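Pliage du linge sur lit – galerie

Accueil > Ateliers > Textile > Pliage

Cette page regroupe les notes de l'atelier « linge plié à plat », tenu par Mirsad Jurić et Idrisa Mosoti pour Workareo. Elle concerne le traitement des vêtements courants lorsqu'aucune table n'est disponible et que le lit sert de plan de travail. Les cotes sont données en millimètres. Les vêtements sont supposés secs, boutons et fermetures fermés, poches vidées.

La méthode reprend celle de la fiche Lisungate, révisée en mars, avec deux modifications : le tri se fait désormais par épaisseur et non par couleur, et la largeur du gabarit passe à 269 mm. L'ancienne largeur laissait un vide latéral dans les bacs Drodell.

1. Surface de travail

Un lit se comporte différemment d'une table. Le matelas cède sous la main, la couette glisse sur le drap et le vêtement suit la couette. Avant de commencer, tirer la couette vers les quatre coins et chasser l'air du centre vers les bords. Une couette matelassée convient mieux qu'une couette gonflante : les coutures limitent le déplacement du garnissage.

Le motif de la housse a son importance. Sur un imprimé clair, le contour d'un vêtement foncé se lit sans effort et les défauts d'alignement apparaissent tout de suite. Un vêtement crème posé sur fond blanc demande davantage d'attention ; on repère alors le bord au toucher, en suivant l'ourlet avec l'index. Les piqûres en losange donnent des diagonales utiles pour contrôler l'équerrage, à condition que la couette soit tendue.

Zone libre à prévoir : 666 mm dans le sens de la largeur pour un haut à manches longues replié une fois. Le tas à traiter reste en tête de lit, les pièces pliées vont au pied.

2. Reprise du tas

Le tas se défait par le dessus, une pièce à la fois. On cherche d'abord un bord franc : ourlet bas, poignet ou encolure. L'ourlet bas est le meilleur choix pour les pièces sombres, dont les plis intérieurs se distinguent mal les uns des autres. Saisir le bord entre deux doigts, soulever de quelques centimètres, puis tirer vers soi à l'horizontale. Une traction vers le haut entraîne la pièce du dessous, surtout s'il s'agit d'une polaire, dont la surface accroche.

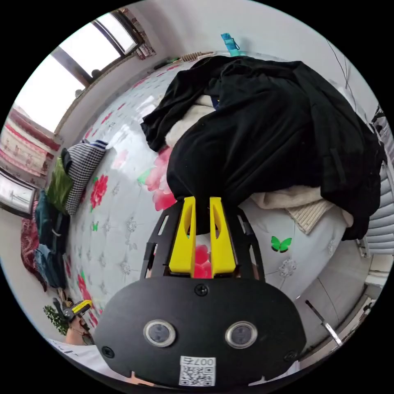

Une fois la pièce dégagée, la poser devant soi, ourlet côté opérateur, encolure côté tête de lit. Écarter les manches sans les tendre. Lisser du centre vers les coutures latérales avec le plat de la main, deux passages suffisent. Les faux plis qui subsistent près des emmanchures disparaissent au premier rabat et ne justifient pas de troisième passage.

Si une manche est restée à l'envers, la retourner à ce stade. Siebe Smits préfère le faire au moment du tri, ce qui se défend pour les gros volumes ; sur un seul tas, la différence de temps n'est pas mesurable.

3. Premier rabat latéral

Placer le gabarit au centre du dos, bord supérieur aligné sur la couture d'encolure. Rabattre le côté gauche sur le gabarit, puis ramener la manche vers le bas, parallèlement au bord plié. Sur les manches longues, un second pli au niveau du coude évite que le poignet dépasse de l'ourlet.

Les coutures épaisses et les sangles décalent le pli vers l'extérieur. Dans ce cas, placer le pli juste à côté de la surépaisseur, jamais dessus. Un pli formé sur une couture se rouvre dès que la pièce est déplacée.

4. Second rabat et contrôle

Même opération à droite. Les deux manches se superposent au dos, ce qui crée une bande plus épaisse au milieu de la pièce. Cette bande est acceptable sur du coton et gênante sur une polaire. Pour les tissus épais, décaler la seconde manche d'une largeur de main afin de répartir le volume.

Retirer le gabarit par le bas. Contrôler que les deux bords latéraux sont parallèles. Tolérance admise : 35 mm d'écart entre le haut et le bas. Au-delà, on rouvre le second rabat uniquement, le premier étant rarement en cause.

5. Pli transversal

Deux variantes sont utilisées dans l'atelier. En deux, ourlet sur encolure, pour les piles basses et les tiroirs peu profonds. En trois, pour le rangement vertical : premier tiers depuis l'ourlet, puis second tiers, la pièce devant tenir debout seule sur sa tranche. Une polaire pliée en trois tient mal ; Bakari Mutiso la roule à partir de l'ourlet et la cale entre deux pièces de coton.

Sur le lit, le pli transversal se marque mal parce que le matelas absorbe la pression. Poser l'avant-bras sur toute la longueur du pli pendant deux ou trois secondes donne un meilleur résultat qu'un passage appuyé de la main.

6. Mise en pile

Alterner le sens des pièces, pli à gauche puis pli à droite, pour garder une pile horizontale. Hauteur maximale sur couette : 400 mm. Au-delà, la pile penche dès que l'on s'appuie sur le bord du matelas. Les pièces épaisses vont en bas, les pièces lisses au-dessus. Les tissus synthétiques glissent les uns sur les autres ; intercaler un coton toutes les trois pièces.

Les vêtements noirs sont empilés à part de tout ce qui peluche. Une polaire claire dépose des fibres sur un tissu sombre par simple contact, et la brosse adhésive devient nécessaire avant le rangement. Guoqing Kong place une taie d'oreiller entre les deux groupes lorsque le lit est trop étroit pour deux piles séparées.

7. Transfert

Glisser les deux mains sous la pile, paumes vers le haut, en enfonçant légèrement le matelas. Lever d'un bloc. Ne pas tirer la pile vers le bord du lit : la couette suit et les pièces du bas s'ouvrent. Les bacs Drodell se chargent par l'avant, pli visible côté façade.

Après le transfert, retendre la couette et vérifier qu'aucune petite pièce n'est restée dans les creux du matelassage. Les chaussettes claires sont les plus souvent oubliées sur une housse imprimée.

Notes

Le gabarit utilisé est une plaque Mwakyusa à angles arrondis. Un carton rigide coupé à la même largeur convient, mais ses angles accrochent les mailles fines – les arrondir aux ciseaux et les couvrir de ruban lisse.

Les pièces à capuche sont traitées dans une page distincte. Pour les pantalons, reprendre à partir de la section 5, après avoir superposé les deux jambes.

Page mise à jour le 10 novembre. Textes : M. Jurić, I. Mosoti. Relecture : S. Smits.

Page précédente : Tri par épaisseur
Page suivante : Vêtements à capuche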